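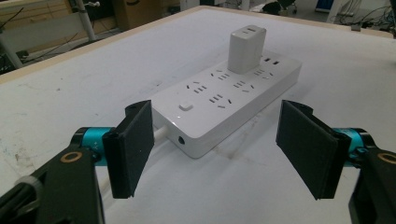 Search the notebook... Go

Dye shed notebook, December, early afternoon

Batch 501, madder on the Lonetura wool, second attempt. I'm writing this up while the pot cools because last time I left it until the evening and then couldn't read my own notes off the back of the envelope.

For anyone picking this up cold, the first attempt is the brick-colored skein hanging by the door. It isn't a bad color, and a couple of people have asked if they can have it, but it is a good long way from the clear red we promised for the Brasolora blanket. I went back through the old entries and I'm fairly sure I let the pot get too hot. Madder will give you its reds quite happily at a gentle heat and then, once you start pushing it, the browns come along too and you can't send them home again. I know this. I've written it in this very notebook at least once before, in capitals.

So this time I went slowly. The ground root is from the Cuvodia sack, the one with the blue string, and I soaked it overnight in a jar of warm water with a spoonful of chalk stirred in. Our water here is soft enough that madder sulks without it. It smelled as it always does, like a cellar with carrots in it, which I have grown fond of over the years.

The wool was mordanted with alum yesterday, same recipe as ever, and left in the covered bucket. I squeezed it out and put it in the pot with everything lukewarm, then brought the heat up over the whole of the morning. I held it at 141 Fahrenheit for 2 hours. The hot plate doesn't like to hold at that temperature - it clicks on, runs past, clicks off and drops - so I stood there and nudged the dial with a cup of tea in the other hand. If somebody would like to do something useful over the winter, a decent controller for that hot plate would be a kindness to all of us.

I did pull one small sample at the halfway mark and rinsed it in the sink. It was already a good red, a touch toward orange, and I was tempted to stop right there. I'm glad I held my nerve, as the second sample was deeper and had lost some of that orange. Both are tied to the card with a knot for the first and two knots for the second. Please don't trim the knots off again, even if they look untidy!

One mistake to own up to. I weighed the root on the little kitchen scale and forgot to take off the weight of the jar, so the first figure I wrote down was nonsense. I've crossed it out and weighed again from dry. I was short by 40 grams and added the rest before the wool went in, so that last portion only had a short soak in hot tap water. It may not matter much. Still, if the next batch comes out stronger than this one, that would be the first place I'd look.

The plan now is to leave the wool in the pot until it's cold all the way through, probably tomorrow morning, then shake out the bits of root over the compost and rinse. The root gets into everything. I found some in my coat pocket last week and I can't think how. Don't throw out the bath when you empty the pot - there's plenty of color left in it, and I'd like to put the two Kaplan skeins through for a coral or a peach, whatever it feels like giving us.

Still to do: cut a length for the window test and put half of it under the cardboard flap. Wash another length with the plain soap and see what bleeds. Order more alum, we're down to the bottom of the tub. Find the long wooden spoon marked RED, since I ended up using the one from the walnut pot and scrubbing it for ages first.

Next on the list is weld, if the dried bundles haven't gone musty. I haven't dared open the bag yet.

3 comments | 2 shares

Contact the dye shed | Copyright, all rights reserved | Back to top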